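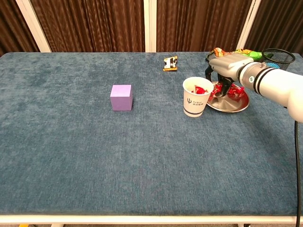
blue-gray cloth on the big table, brown curtains behind

nijs_fan wrote:
Has anyone tried that Hukitz fabric spray on a tablecloth? They say one coat keeps stains out for 168 days. I do craft fairs and I'm tired of coffee rings. It's 14 dollars a bottle.

Prindden wrote:
168 days. Not 170, not six months. Whenever I see a number that exact on a label I want to know who was counting and what they spilled.

oldstitcher wrote:
I've used it for two summers and like it. Gravy wiped right off. You have to let it cure overnight or it does nothing, and most people skip that part.

Prindden wrote:
Funny how it's always the customer who did it wrong. Did you wash the cloth in between?

oldstitcher wrote:
Cold wash, five times maybe. Still beads up in the middle. The edges, less so.

gerar16 wrote:
Mine quit after the second wash. Also it left my dark cloth patchy, so try a corner first. I wouldn't put it on anything with a nap.

nijs_fan wrote:
Mine has a bit of a velvety feel. Is that a no?

Liesbeth Van Dijk wrote:
I sold table linens for 16 years and I'd pass. Sprays like this sit on top of the fibers and rub away wherever your hands go. Buy a second cloth and swap them.

oldstitcher wrote:
A second cloth that size costs a lot more than 14 bucks - and you still have to get the coffee out of the first one.

Prindden wrote:
Cold water and dish soap. I'll believe the 168 days when somebody shows me a cloth from July.

nijs_fan wrote:
OK, I'll get one bottle and do the underside of a corner. Will post when it's had a wash or two.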